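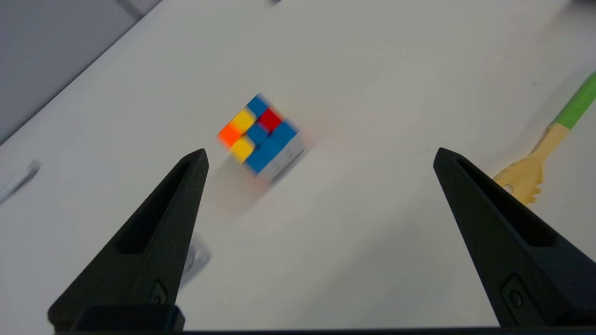
Mishra
Listari Study of Shared Rooms, Berkholm
November 8, 2019

4. What Ends Up on the Table

4.1 Small things with no fixed place

We come now to the part of the study that we enjoyed most, and we hope the reader will forgive us if it takes a little longer than its place in the outline would suggest. The earlier sections dealt with cupboards, shelves and drawers, where people put things on purpose. The table is another matter. A table in a shared room is used for whatever has to be done next, and in between it collects small objects that were in someone's hand a moment ago and had to be set down somewhere.

In the 30 rooms that took part, the people who used the room were asked to talk us through whatever was lying on the main table, one object after another, and to tell us where each thing would go if the table had to be cleared. We had expected the second half of that request to be the easy half. For a good many objects it was: a pencil goes in the pencil cup, a mug goes back to the kitchen, and the answer came before we had finished asking. For others there was a pause, sometimes quite a long one, and then a look around the room. We came to call these the pausing objects, and they are what this section is about.

Our list came to 54 kinds of object, and it is given in full in the appendix. We grouped them by what people said about them and paid no attention to what they were made of or what a shop would call them. This led to some odd neighbors. A ball of string sat with a pocket calculator, because both were described to us as things one wants to be able to reach without getting up. We tried tidier arrangements in October and gave them up, as they told us a good deal about objects and very little about the people living with them.

4.2 Puzzles and other things for idle hands

The twisting puzzle cube deserves a paragraph of its own. It is small enough to fit in one hand, its colored stickers catch the eye on a pale tabletop, and it seems to be almost impossible for people to walk past one without picking it up. Several participants did so while talking to us, gave it a few turns, and put it down in a new spot with its colors mixed in a new way. When we asked where it belonged, we got a different answer from nearly everyone, and more than one person told us cheerfully that it belonged on the table and that we could stop asking.

We think they were right, and we have changed our scheme to allow for it. In the first version of the coding sheet, every object on a table was either "in use" or "waiting to be put away." The cube was neither. It was kept out so that it could be picked up, in much the same way that a bowl of nuts is kept out so that people will help themselves. We added a third heading, "kept out," and on going back through our notes we found other objects that slid into it very comfortably – a smooth stone, a wooden spinning top, a tape measure that was apparently more fun to snap shut than to measure with.

There is a practical side to this as well. A thing that is kept out on purpose should not be swept into a box by a well-meaning person at the end of the day. Where that had happened, people spoke about it with real feeling. One group had lost track of its puzzle for a whole season, and when it turned up at the bottom of a Skestus bin, under a pile of extension cords, the whole room came over to have a look at it.

4.3 Brushes, erasers and the tools of clearing up

The second group of pausing objects surprised us more, and it is made up of the very tools that are used for cleaning. One might suppose that people who own a brush know where the brush lives. Often they did know, in principle. A small hanging hole at the end of a handle is a clear enough hint from the maker, and people would point it out to us, laughing a little, and then point out that there was no hook. So the brush stayed on the table, or on the windowsill, or on top of whatever had last been brushed.

Figure 1 is typical of the mixture. The brush has a long, oval head and a handle in lime green and dark gray, and the neck and the near part of the handle have been wrapped in clear plastic tape. We became very fond of details like that. Tape on a handle tells us that a plain tool has been given some attention, and wrapped handles of one sort or another came up again and again in our notes, on brushes, on scissors, on a garden trowel that had found its way indoors. People explained their tape in all sorts of ways. Some wanted a better grip, some had been covering a crack, and some had met the tool with the tape already on it and had never thought to take it off.

A whiteboard eraser with a black felt pad and a white marker with a black cap end lie behind the brush, and we would ask the reader to notice how close together all of these are. Erasers and markers travel in company. In room after room we were told that they belonged at the board, and in room after room they were on the table, where the talking is done. A ledge under the board did not seem to help much. What did help, in the rooms that had tried it, was a second eraser – one for the board and one for the table – and with that small expense the question went away.

We should add a word on the color of handles. Bright green was mentioned to us more than any other color, nearly always with approval, because a bright handle can be found from the doorway. Gray and black tools were the ones that got bought twice. We did not set out to study this and we would not want to lean on it too heavily, but anyone fitting out a shared room could do worse than to buy the loud one.

Figure 1. Gray and lime-green brush with taped handle, whiteboard eraser and marker on a white tabletop. Part of a bright green plastic handle at far left. 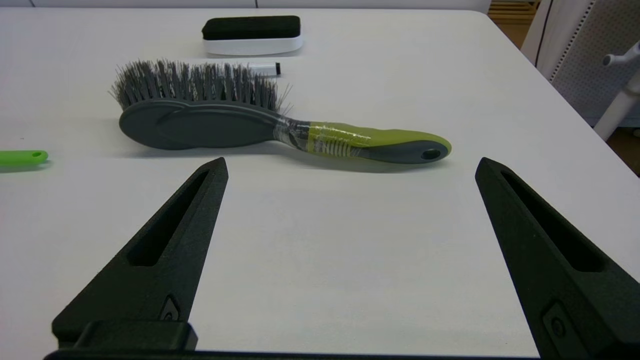 4.4 Giving the pausing objects a home

At the close of each visit we left behind a shallow tray and a simple request: for 2 weeks, anything on the table that made a person pause was to go in the tray, and nothing else. We gave no advice on where the tray should stand. Most rooms put it at one end of the table, though a few put it on a nearby shelf and moved it back within days, having found that a shelf was already too far away.

The trays filled quickly and then, rather to our relief, stopped filling. People told us that seeing the same objects gathered in one place made it easier to decide about them. Brushes were given a nail or a hook. Spare caps were matched with markers or thrown out. The puzzle cubes, almost without exception, were taken out of the tray again by the first evening and put back in the middle of the table, and we recorded this under "kept out" with some satisfaction.

We would have liked to follow the trays for 100 days, as was planned in the Berkholm proposal, but several of the rooms were being repainted and their tables had been carried off to other floors. Section 5 takes up the rooms that stayed as they were, and compares the tray with a plain cardboard box of the same size.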